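**Hand-held grippers vs remote control for kitchen containers**

**nelly_sotelo** – Wed 10 October

We are choosing how to collect demonstrations for the Clallitz arm. The tasks are small kitchen ones: hinged jars, bags of dry goods, jugs with a thumb latch. The choices are a leader-follower rig, where you drive the real arm from a second one, or a pair of hand-held grippers with a camera on each.

I have 100 usable runs from the leader arms and 11 from the hand-helds. I lean towards the hand-helds, but Jhonatan at our end wants the leader arms kept for anything with a lid. Has anyone trained on both?

---

**sizwe_n**

Both, on Dollance hardware. Hand-helds are quicker per run. The cost comes later, when you find that a wrist did something the arm can't. We threw out a whole batch in June for that reason. Check every trajectory against the joint limits the same day, before the operator goes home.

---

**jhuaranga**

I am the Jhonatan in question. My objection is narrower than Nelly makes it. With a leader arm you can't demonstrate a pose the follower can't reach. With a hand-held you can, all day. Lids are where people twist their wrists most.

---

**leidy.flores**

Depends on the object more than the method. Ours are all hand-held, same table, two grippers, one person.

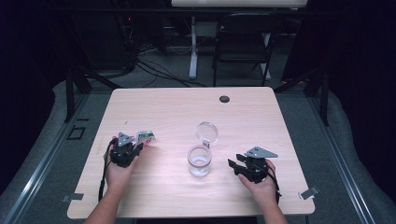
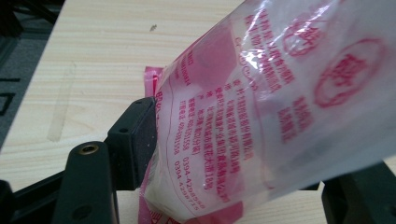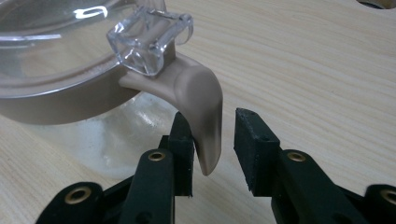
*Top to bottom: flip-lid jar, printed bag, pitcher handle.*

The jar is the easy one. Rigid body, both hands free to come in from the sides, and the head view keeps both tools and the jar in sight. The pitcher is fine as long as the pads go either side of the handle tip and you don't rush the close.

The bag is the problem. Film creases differently every time, and glare on clear plastic moves as the bag moves. I would not try it by remote control at all. You need to feel the film between the pads, and our leader arms give you nothing back.

---

**sizwe_n**

> You need to feel the film between the pads

Disagree. The policy never gets that feeling. It gets pixels and gripper width. If the operator relies on touch, you are recording decisions the robot has no input for. I would sooner have slower remote runs where the operator works only from the camera feeds.

---

**leidy.flores**

In principle, yes. In practice our remote operators crushed or dropped the bag so often that the data was mostly recovery moves. Width over time does carry some of what the hand felt, so I don't accept that it is all lost.

---

**rox_h**

Two practical points from the Arango line.

1. Calibrate gripper width at the start of each session. Ours drifted by 6 mm and it went unnoticed until training.
2. Tie the cables off behind the forearm. A cable that drags will show up in the motion.

On the main question, we mixed the two sources at Grillel: 3,000 hand-held runs, then a small remote set on the real arm to correct the reach problem. It did better than either alone on jars. On bags, no difference I could measure.

---

**jhuaranga**

Mixed would suit me. Roxana, did you weight the remote set or just pool everything?

---

**rox_h**

Weighted. Pooled first, and the remote runs were simply drowned out. I'll look up the ratio – it is in a config file on the old machine.

---

**nelly_sotelo**

Then we keep the leader arms for the correction set and do the rest by hand. Leidy, which pads are you using? Ours are smooth and slip on handles.

---

**leidy.flores**

Black ones with a bit of texture. They wear at the edges, so keep spares.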